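Suction vs. two-finger for mixed bin picking - what are you all running?
Forum: Grippers and End Effectors
7 replies

palletjockey
Joined in January
Hi everybody, long-time reader and finally asking something of my own. We have a KUKA over a gray bin with a jumble of household stuff in it, and I have been going back and forth between a Trokitz suction head and a Wallin two-finger for what feels like forever. The Trokitz is lovely on anything flat. It falls apart on soft things and on clear plastic packaging with ridges, where the cup can't seal. The Wallin is slower and it bumps the bin walls a lot, but when it gets hold of something it keeps it. If you had to pick one for a mixed bin, which would it be?

mrs_torque
Welcome! I'd say suction, and I'd say it with my whole heart. We ran both for over 50 shifts and the cups won on plain speed, by a mile. Try smaller cups before you give up on the ridged packages - ours are 14 mm with a soft lip and they find a flat spot more often than you'd think.

bench_goblin
Have to disagree with mrs_torque here, and I say that fondly. Speed is great until your bin is half fabric. We kept pulling soft things up an inch and dropping them again. Went to fingers, never looked back. Also, shiny stuff is a camera problem before it's a gripper problem, so please don't judge either one on the shiny items until your depth picture is decent.

palletjockey
The depth picture is not decent, ha. Gurnton camera, straight out of the box, default exposure. Anything clear or chrome comes out as a hole.

uramatic
Drop the exposure and take 3 shots at different settings, then merge them. The Ura controller software will do it for you if you have the newer release, and if you don't, it's an afternoon of scripting (a pleasant one, I thought, with coffee). I'd do that before buying anything else.

mrs_torque
bench_goblin, fair point about the fabric, we hardly have any of it in our mix, so I may be spoiled. I still think cups first and fingers for the leftovers is a sensible way to live. Do you two have a tool changer?

palletjockey
No changer, and no money for one until next year, sadly. Swapping by hand takes us 4 minutes if the screws behave. I tried uramatic's merge this afternoon and the ridged package has edges now, so thank you for that! The chrome is still a mess.

bench_goblin
Glad it helped. How are you routing your cables, by the way? When I hear "bumps the bin walls" I always wonder about the loop at the wrist. Ours used to drag whenever the last joint turned far enough, and we blamed the fingers for weeks. Leave enough slack for the full turn, but tie it so it can't hang below the tool. Could you post a picture from above with the arm down in the bin?

palletjockey
Sure thing. Everything is held with ties and a bit of tape at the moment, and I know the loop is big. I made it smaller once and it pulled tight at the far corner, so I went back. If anybody has a neater way to bring the yellow cable and the black ones around that last joint, I'm all ears - I'll try it tonight after 6 when the bench is free.

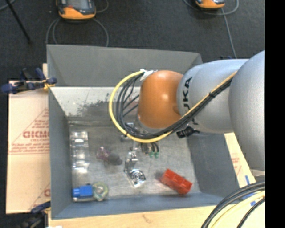
Arm down in the bin, cable loop around the orange joint.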